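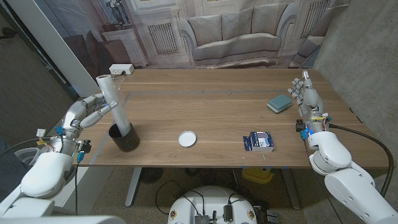
Photo: Evelien Verbruggen, course materials, Unit 6

Unit 6: Clearing and Resetting a Small Table

These notes go with the practical in the home skills course. Read them before you come in. Most of the marks for this unit are for order of work, so speed counts for very little.

Objects used in this unit

The practical uses a small set of things that turn up on tables in most homes: a tall white tube, a dark brown cup, a small round white lid, a printed box in navy and white, and a teal-green sponge. You will be given the same kinds of items, though colors may differ from one station to the next.

Terms

Footprint — the part of the tabletop an item covers. A tube standing in a cup has the footprint of the cup alone.

Nesting — keeping one item inside another. The tube in the cup is nested at the start of the exercise.

Parking spot — a place on the table where an item waits while you work on something else. Choose it before you pick the item up.

Flat items

Lids, cards and packets are easy to miss. A thin dark blue card lying partly under a box can go unnoticed until the box is lifted, and then it ends up on the floor or gets wiped along with the table. Check under the edges of boxes first. A lid left alone in the middle of the table should be matched to its container early in the job. If you can't find the container, put the lid in the tray marked Unmatched and write it on your sheet.

Tall items

Tall, narrow items come off the table before low ones. In the Kururitz layout, which we follow for this unit, the order is tall, loose, boxed, then cleaning items. A tube that leans in its cup counts as tall even if the cup is steady. Lift it by the body, clear of the rim, and keep the lower end over the table until you know where it is going. The cup stays where it is until the tube has been dealt with.
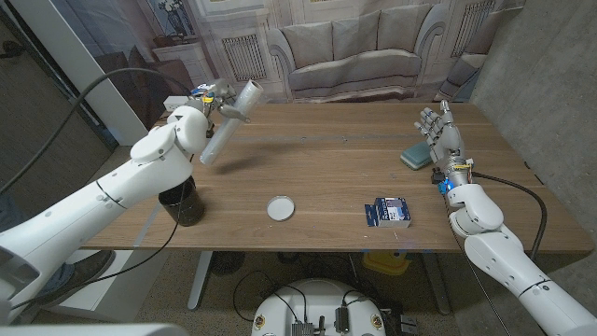
Boxes

A small box can stand or lie. Standing saves space, and lying down is safer near an edge. For the practical either is accepted, but the printed front has to face the person who will use it. Fitzgerald Ridgeway's reading on kitchen shelves (course pack, page 32) covers this in more detail, and the same rules apply to tables.

The sponge

Leave the sponge at the back of the table, on the right if you are right-handed. It is the last thing to move. Wipe from the back toward yourself in straight strokes, and lift the sponge at the front edge so crumbs don't go over it. Don't set other items on top of the sponge, and don't use it as a parking spot for the lid.

Resetting

When the surface has been wiped and dried, put things back in reverse order: boxed, loose, tall. The tube goes into the cup last. Stand it as straight as the cup allows.

For the practical

You have 24 minutes, including the written sheet. Bring a pencil and the course pack. Students using the Calloway workbook should turn to exercise 793 and skip the drawing at the end — it belongs to Unit 7.

Questions to think about beforehand

Which items on your own table at home are nested, and do they need to be?
Where would you park a lid if the table were already full?
What would change in the order of work if the cup had water in it?

Home Skills Course, Merasau | Contact: course office | Copyright Merasau | Back to top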